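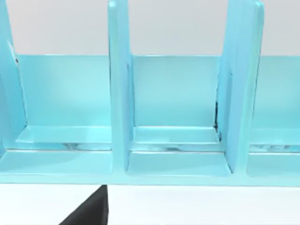

We got to Grasport a little after nine in the morning, having taken the slow bus out from Tronurton, and the kettle was already on, which told me I was going to like the place. It was their August open day, and they let visitors sit right down at the controls.

The idea is that you teach the robot by doing the job yourself. You hold a pair of handles, the arms on the screen follow your hands, and everything you do gets recorded. The first station runs entirely in simulation, with a shelf unit and a white table, and our guide said they had collected 400 runs on it so far and wanted 3000 before winter. I did 2 of them (both slow, one rather wobbly!) and was told that slow is fine as long as you don't stop and dither halfway.

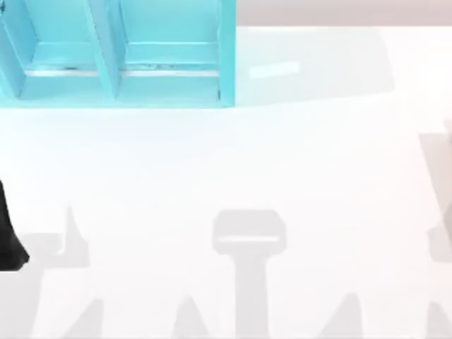
The practice table in the simulator, shelf at upper left, with the arms' shadows across the front.

I had expected the buttons to be the hard part, but my trouble was judging depth. You learn to watch the shadows on the tabletop, and after a few minutes your shoulders come down and it gets to be quite fun – I could have stayed till lunch.
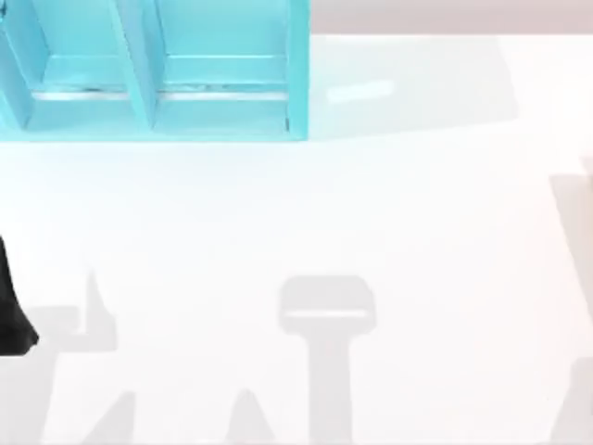
Kocabaş, who had the handles after me, felt that the recordings should include more mistakes, so the robot can learn how to get out of trouble as well as how to stay out of it. We talked that over all the way to the Sandov hall next door, where the real arms are kept and the line for coffee was much longer.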